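Oltberg Institute Publishes Open Catalog of Rectangle Packings

2019-01-14

OLTBERG – The Oltberg Institute for Discrete Geometry today released the Fendine Catalog, a free online collection of ways to fit small rectangles into larger ones without gaps or overlaps. The first edition lists 212 packings and can be read without an account.

Rectangle packing is an old subject in recreational mathematics. The pieces have whole-number sides, the container has whole-number sides, and the question is whether the pieces fill the container exactly. Checking a finished packing takes a few minutes with a pencil. Finding one can take a computer several weeks, and many results of this kind have been passed along in letters, newsletters and personal web pages that are no longer online.

The Fendine Catalog puts such results in one format. Each entry gives the size of the container, the list of pieces, a drawing, and a short text file with the corner position of every piece. Where a packing has been proved to be the smallest of its type, the entry says so and links to the proof. Where the question is still open, the entry is marked "best known."
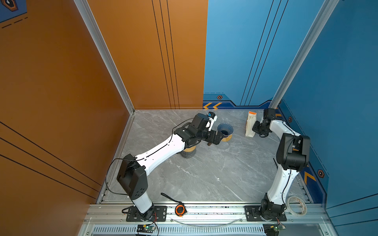

The catalog is divided into 3 sections. The first covers packings in which all the pieces have different shapes. The second covers packings in which the pieces have different shapes but equal areas. The third covers packings with no fault line, meaning no straight cut can run from one side of the container to the other without passing through a piece.

Of the packings listed, 70 have not appeared in print before. Most of these belong to the third section and were found with Plornmont, a search program written at the institute. Plornmont fills the container from the lower left corner and drops a branch as soon as the remaining space can't be covered by the remaining pieces. Its source code is included with the catalog, along with the settings used for each search.

Readers are invited to send in new packings or improvements to old ones. A submission needs only the text file of corner positions. It is checked by a separate program, Dobre, which confirms that the areas add up and that no two pieces overlap. Accepted entries carry the name of the finder and the date of receipt.

The institute has also prepared a set of 20 printable puzzle sheets taken from the easier entries, suitable for middle school and up. Solutions are in a separate file.

A second edition is planned for May. It will add packings on a cylinder, where the left and right sides of the container are joined.

The catalog, the programs and the puzzle sheets are available on the Oltberg Institute website. Press questions may be sent to the institute's information office.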